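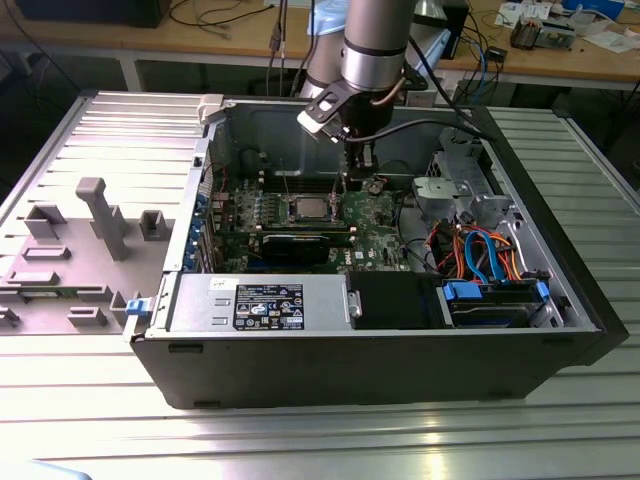 Open computer case on the worktable, side panel off.

I did not write here since May, so I will try to tell what we were doing. Our small association, Fundholm, gives evening meals and homework help to children in the Quezada neighborhood. I joined it three years ago, when my own knowledge of the language was still weak, and I think the children corrected me more than I helped them.

This spring we had 94 children on the list. It is a good number, but it is also a difficult one, as our room has place for 17 at one table and then we must bring the benches from the corridor. We decided to make two groups. The younger ones come at four and eat first. The older ones come at six, and they complain that the soup is finished. Sometimes they are right.

The biggest change is the bus. Before, many families from Jutuda did not send their children, for the road has no sidewalk and in winter it is dark very early. We asked the town for a stop near the school and received a polite letter, so we started to collect money ourselves. The spring market brought 2212 in one afternoon, mostly from cakes and used coats. With this we pay a driver until the end of the school year. For the next year we don't have it yet.

I want to write also about one thing I learned. In the beginning I was asking every parent many questions, about work, about papers, about the apartment. I believed it was necessary for helping well. Some mothers stopped coming. Now we ask only the name of the child, a telephone number and what the child cannot eat. The rest they tell us when they want, usually while washing the dishes.

If you live near Quezada and have one free evening in the month, we need people for the older group, especially for mathematics. You don't have to be a teacher. We also need soup bowls, the deep kind, and winter boots in children's sizes. You can leave them at the door after three in the afternoon.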